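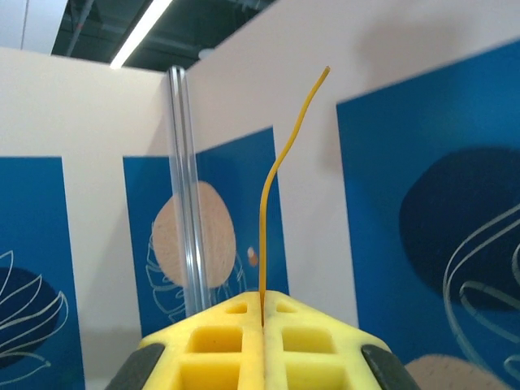
Can You Teach a Robot by Holding Its Hand?

You may have seen a video where a robot picks something up, puts it in the right place, and everybody claps. The person talking usually says the robot "learned" to do it. Before you clap too, ask a few questions. Who showed it? How many times? And what happens if you move the table?

Start with the showing. Think about how you learned to tie your shoes. Maybe a grown-up put their hands over yours and moved your fingers through the loops. People do the same with robots. A person takes hold of the robot's arm, pulls it to the right spot, closes its fingers, and pulls it somewhere else. While this is going on, a computer writes down every bend of every joint. Later the computer can play those bends back.

The other way is remote control. The person stands a little way off and moves a handle, and the robot's arm copies the hand that moves it. Often there is a small camera on the robot's wrist, so the computer saves what the camera saw along with how the arm moved.

Here is the first thing to be suspicious about. When a robot is being driven by remote control, the robot isn't deciding anything. The person is. It can look very clever, in the same way a puppet can look very clever. Some videos say so in tiny letters at the bottom. Some don't say so at all. Look for the letters.

Why wires are so annoying

Pick up a wooden block. It stays the same shape whichever way you turn it. Now pick up a piece of thin, bendy wire by one end. The other end wobbles and points off somewhere you didn't want. If you have ever tried to thread a needle, you know how this goes.

Robot fingers have it worse. Many grippers have only two fingers, and they can squeeze and let go and not much more. Your fingertips can feel a wire start to slip. Plenty of grippers feel nothing, so the computer has to look through the camera and work out where the tip has gone. See-through things make that harder, because light bends on its way through them and whatever is behind looks stretched or squashed. Try it with a glass of water and a striped sock.

So how many times do you have to show it?

Lots. Ilaria Lo Presti teaches robots by remote control at a workshop called Derkolent, and she kept a tally for one job: pick up a wire and carry it to a holder. She showed the robot 1,199 times. Then she threw out 423 of those, mostly because she had dropped the wire or bumped something. "My thumb got sore," she told us. "The robot was fine."

You could probably learn that job after watching 2 times. Remember that when somebody tells you robots learn just like children do.

After all that, the computer looks for a pattern. When the picture looks like this, the person moved like that. Then it tries to make the moves without anyone at the handle. At Derkolent it did pretty well on the first table. Then they carried everything to a different room, with different walls and different lights, and it missed the wire again and again. Ilaria went back to the handle and recorded 700 more.

Is that learning? People who work on robots argue about it. I think it is a kind of learning, but a narrow kind. The robot got better at one job. It can't tell you what a wire is for.

Questions to ask about any robot video

Is a person moving it right now?
Has the video been sped up?
How many tries did they leave out?
Would it still work with the lamp moved?

Try it yourself

You need a friend, a scarf, a pipe cleaner, and an empty cup. Tie the scarf over your friend's eyes. Your friend holds the pipe cleaner between one thumb and one finger. Stand behind and gently steer their wrist until the end of the pipe cleaner goes into the cup. Do it five times. Now let go and ask your friend to do it alone, still with the scarf on.

Then slide the cup over by the width of your hand, keep quiet about it, and ask for one more try.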